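Limura Community Board > Food and Drink > Flavored sparkling water and energy drinks: do you pay attention to the can?

mirel_k
Original poster
7/12/25

Hello all. I moved to this country two years ago and I am still surprised by how many drinks come in the tall slim can now. In the Ashour market near my street there is almost no short can left on the shelf. I have two questions. Does the slim can hold less than the short one? And do you choose a drink by the color? I must confess that I do. I bought a pink one in September only for the drawing on it, and I did not like the taste at all.

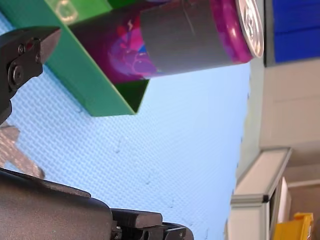
Pink and purple swirls, with gray tape around the middle.

tindrum300
You have to read the volume, the shape tells you very little. There are slim cans that hold the same as the short ones, they are only taller. My family bought the wrong size for a whole summer before we looked.

But I don't agree that the short can is gone. The Poreck store by the bus station has a full wall of them.

mirel_k
Thank you, I did not know this about Poreck. I will go and look.

oldpantry
I am against the slim can completely. It falls over in the car, it falls over in the refrigerator door, and it does not fit my cooler, which was made for 20 short cans. With the slim ones I always have an empty row that is good for nothing.

saltandrye
Replying to oldpantry: turn the cooler so you load it from the long side and put ice in the empty row. I have done this for years. The slim can also gets cold faster, so for a picnic I prefer it.

oldpantry
Ice in the row I have tried. It melts and then the cans swim.

saltandrye
Then freeze water in a flat box and put that in. It lasts much longer than cubes.

mirel_k
About color, I notice that green nearly always means lime or apple, and I trust it more than the pink. With pink you can get berry, grapefruit, or something like candy.
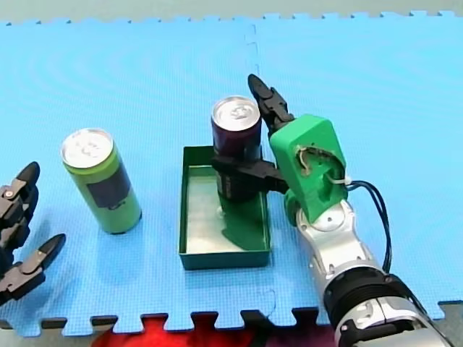 Page 2: Taste, price, and recycling

fennelseed
I disagree with the color rule. I once took a green can from Peradeck, sure it was lime, and it was cucumber. Since that day I read the small letters first.

tindrum300
Cucumber is a good flavor! Very cold, with a little salt on the rim of the glass.

fennelseed
We will not agree on this one.

saltandrye
Does anybody here keep the empty ones? I take mine back when the bag has more than 40. Please do not crush them first, the machine at Poreck reads the code on the side and it refuses a flat can. I lost a full bag like this.

oldpantry
At Ashour they take them crushed, they go by weight. So it depends where you live.

mirel_k
I keep mine whole, then. For me the lime color is still the nicest on the shelf, even if fennelseed is right about the small letters.

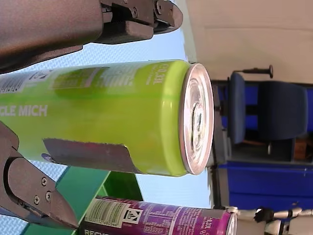
The yellow-green one, silver top to the right.

fennelseed
Nice color, I admit it. I would still read the label before paying.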